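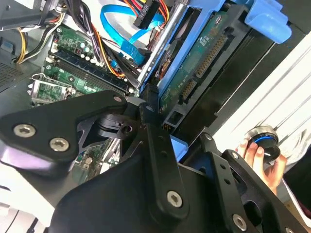
The inside of a desktop computer case, with internal components in the upper part.

Computer refurbishment

Computer refurbishment is the work of checking, repairing and cleaning used computers so that they can be given or sold to a new owner. It is different from recycling, in which a machine is taken apart for its materials. Many refurbishers do both kinds of work, and the decision between them is made for each machine after a first inspection.

Sources of equipment

Most used desktop computers come from offices, schools and public bodies, which replace their equipment all at the same time. Such lots are preferred by refurbishers, as the machines are of one model and the parts can be exchanged between them. Computers from private homes are more mixed. They often arrive without a power cord or a password, and their age is not always known to the person who brings them.

Process

The usual process begins with a visual check and a power test. After this the storage drive is erased or removed. Erasing is done by software which writes over the whole drive, and the result is recorded together with the serial number. Drives that cannot be erased are destroyed.

Next the case is opened and dust is taken out of the fans and the heat sink. Old thermal paste may be replaced. The memory is tested, and in many workshops it is increased at this stage. An exchange of the hard disk for a solid-state drive is the most common improvement, because it makes an old machine much faster in daily use. Finally an operating system is installed and the computer is left running for some hours under load.

Grading

Finished machines are commonly sorted by grades, written with letters. The grade tells mostly about the outside condition, such as scratches or a missing cover, and says little about the speed. There is no single system of grades, so the same letter can have a different meaning at two sellers.

Local programs

In the town of Cedcombe, a refurbishment workshop was founded by Shadi Chamoun in a former shop on Vetton Street. In its first year it received 600 desktop computers, of which 86 were used only for spare parts. The workshop gives a guarantee of 90 days. A second site, at Trislow, was opened on 4 Jun 2024 under the direction of So-ying Wan and accepts also laptops and monitors.

Limits

Not every computer is worth the work. Some newer operating systems do not support older processors, and the electricity used by an old desktop can be higher than that of a small new one.

See also

Data erasure
Electronic waste
Right to repair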